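4.2 Open-Day Demonstration

The second data set comes from the open day held at the Lornthorpe site on 2019-12-19. Unlike the bench trials in Section 4.1, the open day was not planned as an experiment. Visitors moved through the building in groups, and each group spent one session with the garment handling demonstration before going on to the Sýkora cell in the next hall. We report the results separately from the bench results and do not pool the two.

Each session had two parts. In the first part, a member of the team used the hand-held gripper to pick up a garment, lift it clear of the surface, and put it down again. In the second part, visitors who wished to do so took the tool and repeated the task. The operator's instructions were read from a card and were the same for every group: approach with the fingers open, close on a raised part of the cloth, lift, hold, release. No advice was given on where to grasp. Rozália Hrnčiar ran the sessions and kept the written log.

The hand-held tool carries the same finger pads and linkage as the Arnden arm used in Section 4.1, so that a grasp made by a person can be compared with a grasp planned by the system. It has no motor. The fingers close when the user squeezes the handle, and closing force is therefore not controlled. This is the main difference between the two setups and should be kept in mind when reading the failure counts below.

Garments were taken from the Grindden set, which covers woven and knitted items in plain colors. Before each attempt the garment was dropped from waist height onto a bed and left as it fell. Folded and hung states were not used. Attempts were made on a made-up bed as well as on the standard table, as the bed gives way under the fingers and the table does not. Knitted items were used for most of the bed attempts. In the bench trials these had produced the largest spread in grasp quality, and the ridges they form when dropped offer several possible grasp points at different heights.
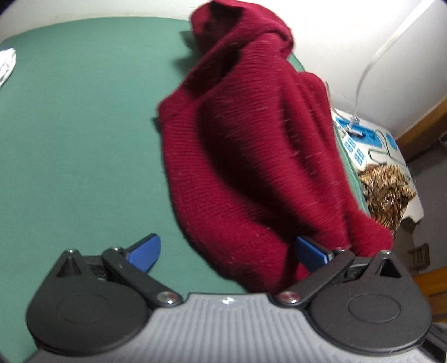

Figure 3. Knitted garment on a green bed cover, with the hand-held gripper approaching, fingers open.

A total of 600 attempts were logged over the day. An attempt was counted as a success if the garment left the surface completely and stayed in the grasp until the user chose to release it. Attempts in which the cover was picked up together with the garment were counted as failures, even when the garment itself was held. Partial lifts, in which one end of the garment stayed on the surface, were logged under a separate code and are also treated as failures in this section.

Of the 600 attempts, 128 were failures. The most common cause was a grasp that closed on a single layer of knit near the edge of a fold. The cloth stretched, and the layer slid out from between the pads as the weight came onto it. Cover pickup was the second most common cause and was seen only on the bed. It happened mainly when users pushed the fingertips down into the mattress before closing them, a habit that the printed instructions did nothing to discourage.

Partial lifts made up 33 of the failures. Nearly all of them involved garments that had landed with one part hanging over the side of the bed. Users tended to grasp the highest ridge, well away from the hanging part, and stopped lifting when their arm was at a comfortable height. The planner used in the bench trials lifts to a height set by the longest dimension of the garment and is not affected in this way. A minimum lift height should be stated in the instructions if the session is repeated.

Two observations bear on the planner directly. First, visitors seldom chose the point that the planner ranks highest, the center of the largest visible ridge. They more often chose a smaller ridge that could be reached without turning the wrist. The planner has no term for wrist effort, and adding one would bring its choices closer to those in the log, although there is no evidence yet that this would raise the success rate. Second, users changed their approach angle after a failure far more often than they changed the grasp point. The retry policy in the present system does the opposite: it keeps the angle fixed and moves to the next point on the list.

The log has clear limits. Groups watched one another, and later users within a group had seen earlier failures. No attempt was made to record hand size or previous experience. The lighting was that of the building and changed during the afternoon. For these reasons we use the open-day data only to suggest changes to the retry policy, which are tested under bench conditions in Section 5.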